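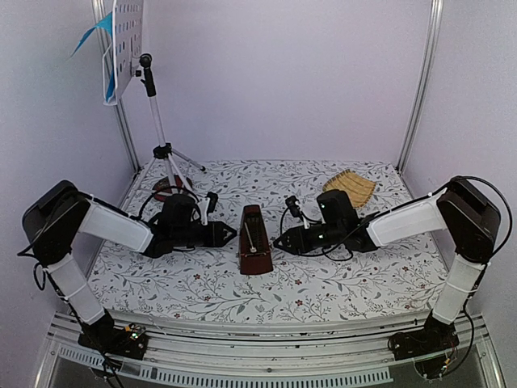
Hi all,

Sorry for the slow answer, I was away for most of last week and came home to a full inbox. I'm putting my replies under the bits I'm replying to, because this thread has gotten long and I lose track.

On 02/08/2025, Gopinath Shetty wrote:

> I've been going through my grandmother's recipe notebook and I'm stuck on the bread pages. She writes "one measure flour, sponge overnight" and gives no amounts for the sponge at all. Has anyone worked from notes like this?

Yes, and it drove me up the wall for a whole winter! My great-aunt's notebook (the Papadopoulos one I've mentioned here before, from my mother's side) does the same thing. The oldest pages are from 1890 and were copied out of somebody else's book, so half the time you're reading a copy of a guess. What helped me was ignoring the flour line and starting with the pan. If you know what pan she baked in, fill it with water, weigh the water, and you can work back to a dough weight that makes sense. Mine came out at a much smaller loaf than I'd expected.

For the sponge I use equal weights of flour and water with a pinch of yeast, leave it on the counter overnight with a plate on top, and use it when it's bubbly and has just started to sag in the middle. If your kitchen is cold, it'll want until lunchtime. I've left mine as long as 23 hours in January and the bread was fine, a bit sour, and my husband liked it better that way.

> Also, the word "botau" keeps turning up in the margins. Is that an ingredient?

Ha, no, I think that's the mill! There was a Botau flour sold in paper sacks when my mother was small, and she remembers the name on the sack because they cut the sacks up for drawer liners. She says it was a coarse, grayish flour and that you had to sift it. If your grandmother was using that, try swapping a fifth of your white flour for whole wheat. It won't be the same but you'll get closer to the color and the chew.

> I can scan the pages if anyone wants to see them.

Please do! Could you put them in the Gredura folder with the others? The last file number in there is 3923, so just carry on from that. And scan the backs of the pages too, even the blank-looking ones. I found a whole rye recipe on the back of a shopping list, in pencil so faint I'd missed it for years.

> My oven runs hot and I keep burning the bottoms.

Two sheet pans, one inside the other, under the loaf. Or move the rack up a notch and drop the heat after the first ten minutes — I do both with the sweeter doughs. The Testel oven thermometer I got at the hardware store was cheap and told me my oven was over by a lot, so now I set the dial low and stop arguing with it.

One thing back to you, Gopinath: does she ever mention salt? Mine leaves it out of nearly every recipe and I can't decide if she forgot or if everybody just knew. I've been putting in 2 percent of the flour weight, and it tastes right to me, but I'd love to know what yours says.

I'm planning to bake the caraway loaf again in September once it cools off here. If anyone wants to try it at the same time, write to me and I'll type up the recipe with proper weights. It needs a long rise in the fridge, so clear a shelf.

More when I've found my other notebook,
Your bread person in the hills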